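Running order for the Silldale makers' evening, Friday. Slot is after the break. Speak slower than last time.

## Opening

- Thank Hannelore Tanner for the invitation and for sorting out the projector.
- Who I am: I plate and finish costume jewelry for Bometti. Before that I sold my own earrings at markets.
- Tonight is about plating. Why some of it lasts, why some of it goes green, and what you can ask a supplier before you hand over any money.
- Questions at the end, but shout if you can't hear me.

## What's under the color

Most fashion jewelry is a base metal with a thin layer of something nicer on top. The base is usually brass, sometimes a zinc alloy. Brass takes plating well. Zinc alloy is cheaper and casts into fussy shapes, but it needs a copper layer first or the finish will blister.

Pass the two pendants around now. Same mold, same gold color. One is brass and one is zinc alloy. Ask people to guess by weight before I tell them. Get both back before the next part, one walked off in July.

## Thickness

Suppliers like to say "gold plated" and leave it there. The words don't tell you how much gold. A flash coat looks perfect on the day it arrives and can be gone from the back of a ring in weeks. A pendant with the same coat may look fine for years, as it hardly rubs on anything.

So match the coat to the piece:

- Rings and bracelets get the thickest you can afford.
- Chains next. They wear at the links.
- Pendants and brooches can take a thinner coat.
- Earrings depend on the post more than the front.

Tell the Ovton story here. I ordered 300 ring blanks from Ovton with a flash coat to save money. Sold them in two weekends. 80 came back. I refunded every one and the saving was gone several times over. My own fault, they sent exactly what I'd ordered.

## Mixed finishes

People ask for two or three colors on one piece, say a gold chain with a rose gold charm and a black setting. There are two ways to do it.

1. Plate the parts separately and assemble after. Clean edges, easy to repair.
2. Mask one area, plate the rest, then swap over. Needed when the piece is a single casting.

Masking costs more than people expect. It's hand work. Elsie Entwistle does ours, painting the lacquer on under a magnifier, and a tray takes her most of a morning. If your design can be split into parts, split it.

Black finishes scratch easily and show the base color underneath. Put them in recesses if you can.

## Stones

Glue comes after plating. The tanks will cloud some crystals and lift foil off the back of others. If you buy settings with the stones already in, ask whether they were plated empty.

Pavé: check it with a fingernail before you sell it. Run the nail across the whole surface. Anything that catches is going to snag a sweater and come out. I reject more pieces for this than for bad color.

(Skip the part on glue types if we started late. It's in the handout.)

## Nickel

Keep this short but don't leave it out. Nickel is often used as an underlayer and some customers react to it. Ask for a nickel-free process in writing. Don't write "hypoallergenic" on your cards on the strength of a phone call.

Jolene Katene has offered to show the spot test at the side table afterward. Point to her.

## What to ask a supplier

- What is the base metal?
- What layers go under the top coat?
- How thick is the top coat, and did you measure it?
- Is there a clear lacquer over it?
- Can I have a sample from the same batch?

Khoo answered all of these by return email when I wrote to them. Another firm sent me a discount code.

## Care cards

Put one in every box. Mine says: perfume first, jewelry last. Take it off to wash. Wipe with a dry cloth. Keep it in the bag. Since I started adding the card, complaints about color have dropped to 4 in the last 647 orders, and I changed nothing else.

## Close

- Handouts by the door.
- Marin Babić is next, on photographing small pieces. Leave the lamp where it is for him.
- Venla Hirvonen has the sign-up sheet for the plating workshop. Bring one piece in bare brass, cleaned, no stones.
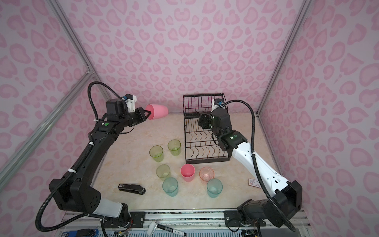
If there's time left over, take the question about replating old pieces. Yes, it can be done, but the old coat has to be stripped first and any glued stones have to come out.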